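Working notes for the Clakby set, v2. Ask Ida Kasten before you copy numbers out of here, some are still moving.

# clakby-handheld

Demos recorded with the hand-held gripper, no robot in the loop. Wrist view only. Used for the Vorel policy runs and the latency ablation.

## What's in it

- 3,646 episodes after filtering
- 9 tasks, tabletop, mostly pick / place / reorient
- per episode: fisheye video, gripper pose, opening width, calib id
- `splits/` has train and val. Test is held by Torben, don't ask for it yet

Poses come from SLAM on the wrist video. Width comes from the tags. Map first, then the demos, in the same room and the same light. If someone moves furniture in between, redo the map.

## Time sync

Each session starts with a tag clip. Printed marker held up in front of the lens, moved slowly, whole square visible. We use it to get the offset between video and pose stream -- skip it and the session is basically useless for anything fast. Finn lost a full afternoon in Teuber that way.

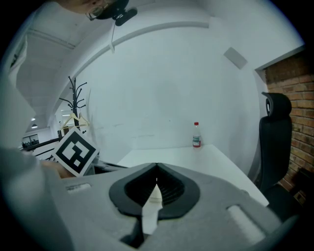

Offsets get written to `sync.json`, one per session, not per episode. Drift inside a session was small enough that we ignored it. Might bite us on the long ones. Bernd wants to fit a slope as well, branch is `drift-fit`, not merged, dont use it for paper numbers.

If `sync_ok` is false the detector didn't get enough clean frames. Usual causes: tag tilted too far, motion blur, fingers over the white border. Keep the border clear!!

## Result so far

Same policy, same data, only the offset handling changed. Place task on the Mamness arm:

| offset | success, % |
|---|---|
| measured per session | 93 |
| none | still running |

Don't quote the first row without the second. One seed. Ida B. is re-running with more.

## Known problems

- fisheye corners are black, crop or mask them, the loader does niether by default
- bystanders show up in the wide view. Internal use only until the blurring pass is done
- SLAM struggles on plain white walls, check `track_lost` before training
- almost 1,000 episodes have the old width calibration, see `calib_v1.txt`
- clear plastic objects: tracking fine, labels less so

## Loading

```
python load.py --root data/ --split train --require-sync
```

`--require-sync` drops the bad sessions. Off by default, sorry, will flip it in v3.

## Todo

- public version, planned for May
- proper license text
- merge or kill `drift-fit`
- val split has two Teuber sessions that also sit in train, Finn is on it

Last edit 8 March 2023, F. Böttcher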